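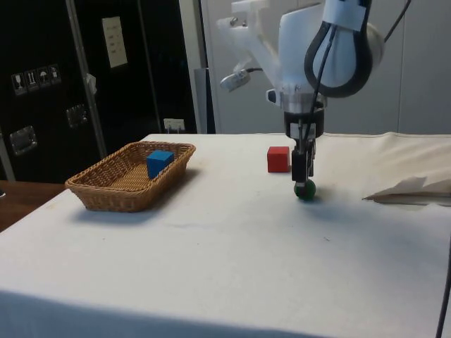
Reading time: 2 minutes

Vasiliki Kontogiannis has spent most of her time at Dostari since September holding a controller and moving a robot arm she is not touching. She is one of four operators at the firm's workshop in Clondadari, and between them they have recorded 276 usable demonstrations of one job: picking up small objects and putting them in a basket.

"People think it must be like a video game," she says. "It's slower. You line up over the ball, you stop, you close the fingers, you lift. If you hurry, the recording is full of little corrections and the arm learns those as well."

Cubes gave her little trouble. "A cube has flat sides, so if you're slightly off it turns and settles between the fingers. A ball goes off across the cloth and you start again."

Before trying remote control, the team guided the arm by hand, with the operator gripping it near the wrist and pushing it through each movement. Ansel Lindgren, who trains new operators, still starts everyone that way.

"You get a feel for where the joints want to go," he says. "But your hands end up in front of the wrist camera, and then the recording shows something the robot will never see when it works alone. So we do a day of that and move on."

A new operator's first 100 attempts are thrown away. Lindgren says the limit was set after an early batch from Mac Mathúna, a partner firm, mixed beginners' work with everyone else's. "The arm kept pausing above the basket. It took us 18 days to trace it back. Two people had been stopping there to check their grip."

Kontogiannis now moves the objects between attempts and changes the order in which she picks them up — a habit she had to be reminded of at first. She works in short sessions and stops when her thumb gets tired.

Asked whether she minds teaching a machine to do it without her, she shrugs. "It's still bad at balls. Ask me next year."

Related
Choosing a gripper for small parts
Bonda opens second test room
How long should a demonstration be?
Remote control from another building: first notes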